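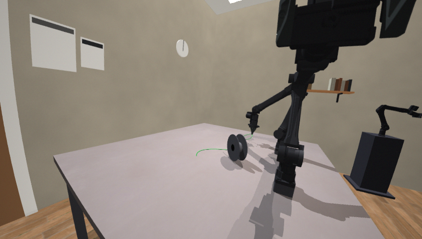

Teaching by demonstration is a way to give a robot a new task without writing each movement in code. A person shows the task, the robot or its simulator records it, and a learning program later tries to repeat it. The work is often done first in a simulated room, where a mistake costs nothing and the same start can be loaded many times. Thin and flexible things are a common subject, for example a bright green filament that trails from its spool across a white table, close to the narrow tip of a robot arm. A filament bends in a different way each time, so a fixed list of positions is of little use.

Two methods

In hand guiding, the teacher holds the arm and moves it through the task while the joints give only light resistance. The teacher feels the weight and the limits of the arm directly. The method is easy to learn, but it needs a real arm, and the hands of the teacher can hide the object from the cameras.

In remote control, also called teleoperation, the teacher moves a separate device and the arm follows. The device may be a joystick, a hand tracker or a smaller copy of the arm. This method also works with simulated arms. Its weak point is touch – most low-cost devices do not return any force, and the teacher must judge contact by eye.

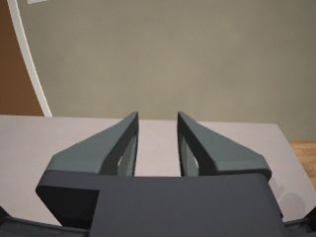 The two fingers of a simulated gripper, open and with no object between them.

Recording

One demonstration is usually called an episode. It holds the joint positions, the commands of the teacher and the camera views, all with the same clock. The Womirwood collection, made with the Cellus simulator, has 2502 episodes in 61 tasks. Each episode is limited to 4000 steps. Episodes with long pauses are normally removed or shortened, as the robot may learn the pauses too.

Last updated: 10 May 2025

Contact | © Surncombe Robotics Reference | Back to top

Comments (2)

Ding: Is a smaller copy of the arm really better than a joystick? I tried only the joystick and turning the wrist was very hard for me.

reader_in_january: Thank you for the part about pauses. Our first recordings had this problem and we did not understand why the arm was waiting before each grasp.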